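Section 4: Setting Up Your Kartha Chest Freezer

Read this section before you plug anything in. We know you have already plugged it in. Unplug it and come back.

4.1 Choosing a spot

The Kartha wants a flat floor, a dry room and a wall socket of its own. It doesn't care for the company of boilers, tumble dryers or south-facing windows. Garages are fine as long as they stay above freezing in winter, which sounds backward for a freezer. The thermostat reads the room as well as the cabinet, and in a very cold room it decides its work is done and takes the night off.

1. Leave a gap of 4 inches behind the cabinet and on both sides.
2. Check that the lid opens fully without hitting a shelf. Check again with the shelf loaded.
3. Set a level across the closed lid and turn the front feet until the bubble behaves.
4. Do not shim the feet with folded cardboard. It will hold until the first Friday you fill the freezer.

CAUTION: The empty cabinet weighs 100 pounds. Two people should move it. One person and a blanket is a popular method and the leading cause of scratched floors.

4.2 Letting it stand

If the freezer traveled upright, let it stand for four hours before switching it on. If it traveled on its side, give it a full day. If you don't know how it traveled, assume the worst and give it the day. The oil in the compressor needs time to drain back where it belongs, and there is no button for hurrying oil.

While you wait, wipe the inside with warm water and a spoonful of baking soda. Dry it well. The new-appliance smell fades within a week or so and doesn't get into sealed food. It does get into bread.
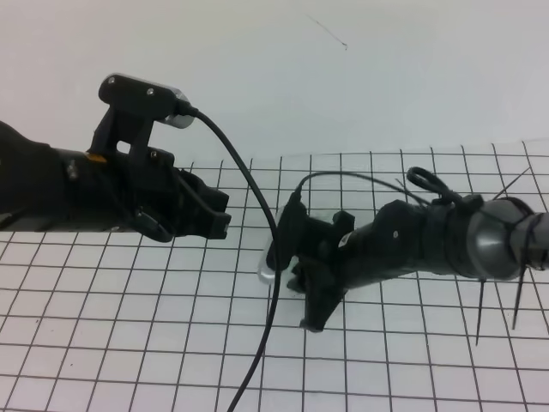

Fig. 4-1. Cable and bracket.

4.3 First start

1. Push the plug firmly into the socket. The green light comes on.
2. Turn the dial to 3. There are seven settings, and most owners never meet the other six.
3. Close the lid and leave it closed until the red light goes out. Opening it to see how things are going will make things go slower.
4. Put a freezer thermometer on the cabinet floor and read it the next morning. You are looking for zero Fahrenheit or a little under.
5. Now you may add food.

NOTE: In a room above 70 degrees, the first cooldown can take nearly 19 hours. The compressor will run the whole time and you will wonder if it's broken. It isn't. If the red light is still on after two full days, see Section 9.

Do not use an extension cord. If the supply cord doesn't reach, move the freezer. If the freezer can't be moved, have an electrician move the socket. We have heard the other suggestions.

4.4 Loading

Freeze no more than 17 pounds of fresh food in one day. Lay new packages flat against the walls, where it is coldest, and shift them to the middle once they are solid. Hang the two Wedley baskets from the rim and use them for the things you reach for every week. Whatever goes to the bottom should be labeled with its contents and the month. "Soup" is not enough. By March you will own several soups.

Glass bottles do not go in the freezer, even for ten minutes, and even if you set a timer.

4.5 The lid

After you close the lid it may refuse to open again for a minute or two. Warm air went in, cooled and shrank, and is now holding the lid down. Wait for it. Pulling hard will bend the handle, and a bent handle is not covered by the Buretti warranty (Section 11).

If the gasket shows a gap at either corner, warm that stretch with a hair dryer on low and press it into shape with your fingers. Replacement gaskets are sold under the Famomik parts label. Have your model number ready before ordering. You'll find it on the back of the cabinet, facing the wall.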